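Notes for week 4 – simulation kits, and whether the Warier one is worth our money

These go with Thursday's session, 14th December. I've written up what I said plus the bits I ran out of time for, so if you were there you can skim the first half.

## Where we'd got to

Last time we drove a gripper around by hand and dropped a lot of stuff. Fine, that was the point. Now we want scenes somebody else has built, because building a kitchen from scratch eats a whole term (I tried it in March and ended up with one cupboard and a door that opened into the wall).

The kit I've been testing is Warier, sold by Grernanex. You get a pile of household scenes, a set of objects to pick up, and a handful of gripper models. There's a cheaper one called Ngata, which some of you have used already, and I'll come back to it at the end.

## What's in the box

- 12 home scenes, mostly kitchens, two bathrooms
- 1,028 objects, every one with a collision shape and a weight
- 4 grippers, all two-finger
- a recorder that saves camera views and joint angles together
- a teaching license for 200 seats, good for one year

The object count sounds enormous, and then you go browsing and find an awful lot of mugs. Still, the variety in the small, awkward things is good, and those are what I care about for this course. A box is easy. Something round at both ends and straight in the middle is where your grasp planner starts sweating!

## Picking an object and looking at the grasp

For the demo I used the gripper camera view, so everything comes at you on a slant. You get used to it. Turn on "lock horizon" in the view menu if it makes you queasy.
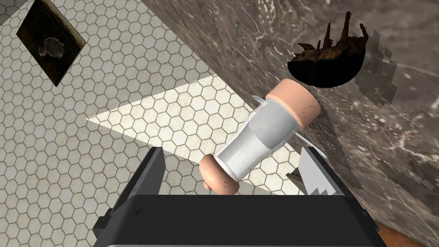 *Fig. 1. Pepper grinder in the gripper, Warier kitchen scene, gripper camera view.*

I like the grinder as a first object. The body is a plain cylinder and the rounded wooden ends give you an obvious long axis, so you can talk about its tilt without waving your hands. Write that tilt down as an angle from the palm direction and keep the sign straight – half the lab reports last year had it flipped.

A few things about how this kit draws the world. The marble is lovely from a distance, all swirls and veins, but there's a blocky, stair-step patch near its right edge where the texture changes. I wouldn't lose sleep over it if you're only planning grasps. If you're training anything that looks at pixels, though, please check whether your model is learning the blocks. The hexagonal floor tiles came out much cleaner, grout lines and all, and I was pleasantly surprised by the patch of light across them.

The other thing to look at is clutter. There's a dark bowl of cooked food on the marble (roast something, spiky, I've stopped guessing) and it makes a good obstacle for the exercise below. Don't delete it! Planning in a bare kitchen tells you very little.

## What I didn't like

Friction. Warier gives you one friction number per object, so the grinder's body and its wooden ends all behave the same. You can split the object into parts and set each one yourself, but the manual covers this in a single paragraph and gets the menu name wrong. It's under Contacts, then Surfaces.

Loading is slow too. On the lab machines I'd start the scene and go get coffee. And the recorder stops quietly when the disk is full, with no message at all, so check your space first.

## Compared with Ngata

Ngata loads faster and runs on pretty much any laptop. Its objects are simpler and its rooms look like cardboard. For the first two exercises I'd take Ngata any day. Once you need believable surfaces or a crowded counter, Warier wins easily, and its recorder saves you writing your own.

My vote is to keep the Warier license for the Zanddale lab only and let everyone have Ngata at home.

## To do before next session

1. Open the kitchen scene and load the grinder.
2. Plan one grasp on the cylindrical body and one on either wooden end.
3. Move each grasp past the bowl without touching it. Save the recording.
4. Split the grinder into parts, give the ends a lower friction, run it again.
5. Half a page on what changed. Screenshots welcome, no video please – the upload folder can't take it.

Bring your angles on paper as well, we'll compare them on the board.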